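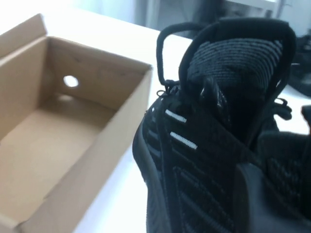
Shoes bought online don't fit, seller says I can't return them without the original box lid

Posted April 2024 in Shopping and Consumer Help

I ordered a pair of runners from Devesgate in the December sale and put them away, as they were meant for a trip. I finally tried them on last week and the left one pinches badly across the toes. My order confirmation says returns are open until the end of April for sale items, so I am inside the time limit.

The trouble is the box. I have most of it but the lid went out with the recycling. I filled in the online form and the reply said items must come back "in complete original packaging" or they will take 30 dollars off the refund. The shoes cost me $120 and have only been worn on carpet. Tags are still on.

Can they do that? Also, if I do send them back, is it all right to put the label straight on the shoebox or does it need to go inside something else? I'm in regional Victoria and the nearest parcel counter is a fair drive, so I'd like to get it right the first time.

wattlebird_77

It depends on why you're sending them back. If the shoes were faulty, the missing lid wouldn't matter, and they couldn't refuse you over packaging. But a shoe that doesn't fit is usually treated as change of mind, and shops in Australia don't have to accept change of mind returns at all. When they do, they go by their own written policy.

So the thing to check is what the policy said when you bought them. Look at the confirmation email and any terms linked from it. If the deduction for packaging was in there in December, you're probably stuck with it. If it was added later, write back and say so, and attach a copy of the terms you agreed to. Keep it short. Ask for the full refund and give them a date to answer by.

If the size chart on the listing was wrong, that's a different matter. Measure the insole and compare it. Goods are supposed to match their description, and then you'd have a much better argument than change of mind.

For posting, don't stick the label on the shoebox. Some shops count tape and labels as damage to the packaging. Put it in a plain carton or a satchel big enough to take it without squashing the sides. Write the order number on a slip of paper and put it inside with the shoes. Get a tracking number and keep the receipt until the money is back in your account.

Kunov

Had the same with boots from another shop. Rang them up instead of using the form and they dropped the fee. Worth 2 minutes on the phone.

pelican_point

Check whether they'll do an exchange. A lot of places are less fussy about the box if you're swapping for another size and they keep your money. You would have to pay postage one way, maybe both.

If they won't budge, $90 back is still better than a pair of shoes you can't wear. Otherwise sell them locally. Buyers on the noticeboards don't care much about a lid, just say in the ad that it's missing.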